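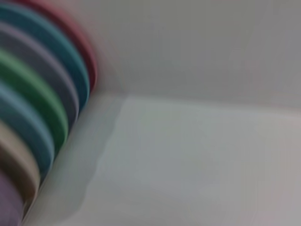 Coloured rims, stacked, close up.

Visit to the Horura imaging works, 10/17/18

The Horura plant is a 15 minute drive from Clodum station, on the far side of the river. The open day was for hospital buyers and service engineers, and 81 had signed up. We were given badges and shoe covers and split into groups by language.

The first stop was the assembly hall for the Cordero, the mobile X-ray unit they have sold since last November. Each unit is built on one trolley by the same pair of fitters. The column goes on first, then the battery pack, then the tube arm. Output is 200 units a year. The fitters let us try the brake handle, which is lighter than on the old model and can be worked with either hand.

Next came the test rooms. Every tube is run for 2 hours before it is passed. We watched the start of a run from behind the lead glass and were shown the printed report that goes out with the machine. I asked about spare detectors. They are kept in Clodum and sent out the next working day, but a loan unit has to be booked through the dealer.

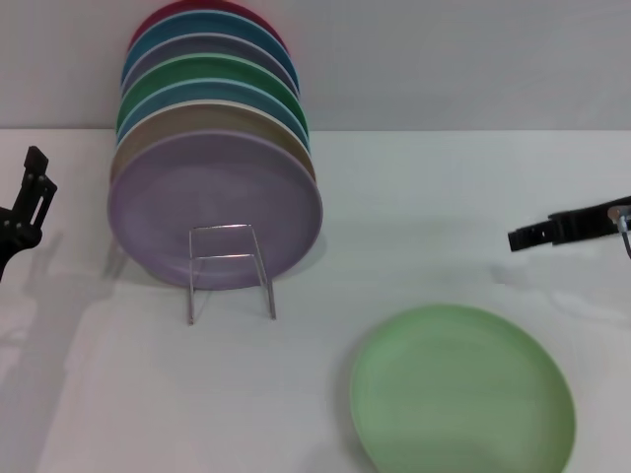 Lunch was soup and rolls in the canteen. Afterwards there was a talk on Esa, the software that stores and sorts the images. The new version opens old studies faster, and the worklist can now be filtered by ward. It still does not let you change the order of the columns. Several people brought this up and were told it is planned.

Price lists were handed out at the door. The service contract is priced separately, and the coach back to the station left at four.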